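Touring Crew and Stage Technicians Wanted for the Starine Autumn Tour

Starine is looking for people to join the road crew for the coming tour. We are a five-piece rock band and we play loud, mostly in theaters and old dance halls, with some outdoor shows at the beginning. Rehearsals start in August in Rutherford and the tour follows directly after. There are 42 shows on the list now, and our agent is still talking with a few more venues.

My name is Charoen Tanasarn and I am the production manager. I wrote this notice myself, so if something is unclear, please write to me and ask. I prefer ten questions before the tour to one surprise in the loading dock.

Who we need

Guitar and bass technician. You will take care of two guitar players and one bass player. They use many tunings, and the change between songs is sometimes very short. You should be able to restring, set intonation, solder a broken cable, and find a fault in a pedalboard while the audience is already in the room. Our bass player, Decha Rattanakul, is left-handed, so you must be comfortable setting up left-handed instruments.

Drum technician. The kit is large and it travels in 4 cases. You will build it, tune it, change heads, and stay behind the riser during the whole show. In the second half there is one song where the drummer moves to a small kit at the front, and this small kit must be carried out in the dark. We practice this many times in rehearsals.

Playback and video operator. A part of our show runs from computers: click track, some string and keyboard parts, and the pictures on the screen behind the band. You will start each song on the cue from the drummer and keep the spare system running beside the main one. Experience with timecode is necessary. Experience with any special media server is not, as we can teach you ours in the rehearsal period.

Monitor engineer. All five musicians use in-ear monitors. The singer, Pornthip Chantharasri, has clear opinions about her mix and will tell you what she wants in a direct way. She is very pleasant to work with if you listen to her. You will also manage the wireless frequencies in each city together with our front of house engineer.

Merchandise seller. You will set up the table, count in and count out, and make a short report each night. A second language is useful for the last part of the tour, but it is not required.

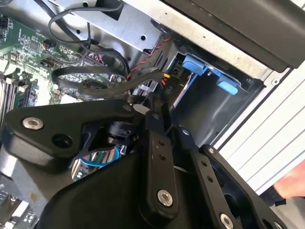 We travel in 2 sleeper buses and one truck. The truck driver is already hired. Every crew member has a bunk on the bus, and on days off we book hotel rooms, two persons to a room. If you need a single room for medical or religious reasons, please say it in your application and we will arrange it without discussion.

What a normal day looks like

Load-in is usually at 11 a.m., but in the bigger theaters it can be at 9 a.m. Local hands help us with the truck. Line check is after lunch, the band comes for soundcheck at 4 p.m., and dinner is at 6 p.m. The show is 104 minutes long without the support act. After the last song we pack, and on a good night the truck is closed before 1 a.m. Then we drive. It is a long day and I don't want to hide this. There are never more than four shows in a row without a day off.

What we offer

You will get a written contract before the rehearsals begin. Pay is a weekly fee, the same in rehearsal weeks and in show weeks, and it is paid also for travel days and days off. There is a daily allowance for food on days when the venue gives no catering. We pay your travel to Rutherford and your travel home from the last city, Pirton. Accident insurance for the tour is included. If a show is canceled by us or by the venue, your fee does not change.

What we ask from you

For the technician and engineer jobs we ask for real touring experience, at least one full tour with a band of any size. Work in a club or theater counts too if you were responsible for your own area. For the merchandise job no tour experience is needed. You must be 21 or older for all jobs, and your passport must be valid until after the tour is finished.

We work with respect. Shouting at local crew is not accepted, also not when they are late. Alcohol is not allowed before the truck is closed. The buses are non-smoking, both floors. Please bring your own work boots, gloves, flashlight, and ear protection. Special tools for your department we can buy or rent, but tell us early — the last order goes out one week before rehearsals.

Friends and partners may visit on the tour, but they cannot sleep on the bus. We have some guest tickets for crew in each city and you ask for them on the day before.

How to apply

Please send one page about yourself and a list of the tours or venues where you worked, with the year and your position. Add the names of two persons we can call. We don't need a photo. Write the job you want in the subject line, and if you can do two of the jobs, write both. We like people who can help in another department when somebody is sick.

Send everything to the crew office at Bovo Touring. Thanakorn Khamphan reads all applications and will answer each one, also if the answer is no. Good candidates will have a video call with him and me, and for the monitor position Pornthip will join the call as well. The playback candidates will be invited for one paid trial day at our rehearsal room, where you run three songs with the band.

Somkiat Panyasiri from the same office can answer questions about contracts, tax forms, and work permits. Please don't wait with permit questions until you have the job — for some countries on the route the papers take long, and we need to know your citizenship when we make the final crew list.

Applications close when the positions are filled. The monitor engineer and the playback operator will be chosen first.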